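Stuveck open day in August: who went, and was it worth the trip?

Page 1 of 1

brelier54
Posts: 708
I promised in the other thread to write something about the open day at Stuveck, so I do it now before I forget the half of it. Please excuse my English, I write slowly and with a dictionary beside me.

I arrived a little after ten. At the entrance they gave us a paper badge and put us in groups of seven. Our guide was Trinidad Collado. She speaks quickly but she answered every question, also the unfriendly ones.

First came a talk of half an hour, which I could have missed. Then we went to the tables. I had expected boxes and conveyor belts, as at the Tejada fair, but the work was with ordinary things that a person has on a desk: a backpack, a notebook, a spoon, a water bottle. The task at our table was the backpack. One hand takes the top edge of the bag and holds it up, and the other goes inside to the envelope.

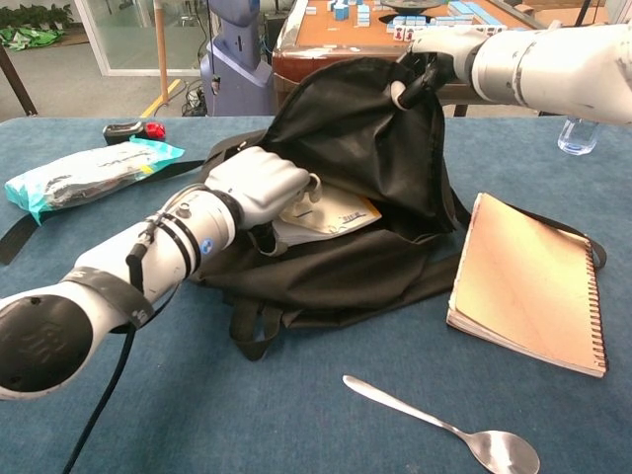
I asked Ms Collado why they choose a soft bag when a hard case would be so much easier. She said that the hard case was last year's exercise and that they learned too little from it. Cloth has a different shape every time you touch it. I found this a fair answer.

What I did not like: the room was too warm, and we had only fifteen minutes at each table. I would gladly have stayed one hour at this one and left out the talk.

Entrance was free, coffee was not.

mulberry_lane
Posts: 74
Thanks for writing this up, and your English is fine. Did it do the whole thing by itself or was someone steering it from another room? That's always my first question.

brelier54
Posts: 709
I asked this also. Ms Collado said that some of the tasks are steered by an operator and some run alone, and that on the open day they mixed both. I did not write down which was which at our table, so I do not want to claim something wrong.

old_tappet
Posts: 2316
So we don't know. Sorry, but that is the only thing worth knowing. Two arms and a school bag, my granddaughter does it in four seconds with her coat half on.

brelier54
Posts: 710
I understand your point but I do not agree that it is the only thing. Even with an operator, the hand must hold thin cloth without losing it. I work with grippers at a packaging line, and with ours I would not dare to try a backpack.

Cirkus
Posts: 391
Went in the afternoon, about three. We had the same table, I think, and I came away less impressed than you. Our group spent most of its time waiting while they set things out again. I counted two attempts in the whole slot. Agree about the talk, and it was even longer by then.

mulberry_lane
Posts: 75
@Cirkus did either attempt work?

Cirkus
Posts: 392
One did, one got stuck on a strap. They didn't hide it, I'll give them that. The chap at the table just said "well, that's the strap again" and started over.

old_tappet
Posts: 2317
Straps. Anyone who has worked with webbing could have told them.

brelier54
Posts: 711
Then perhaps you should go next time and tell them, I mean this in a friendly way. They had a sheet where visitors could write suggestions. I wrote that a zip would be interesting.

Does anybody know if parking is possible behind the building? I left the car at the station and walked, and it was more than 54 steps only to get up from the underpass. With my knee I would like to avoid this.

Cirkus
Posts: 393
There's a small car park off the side road, go past the main gate and take the second left. It was full when I got there but someone was just leaving.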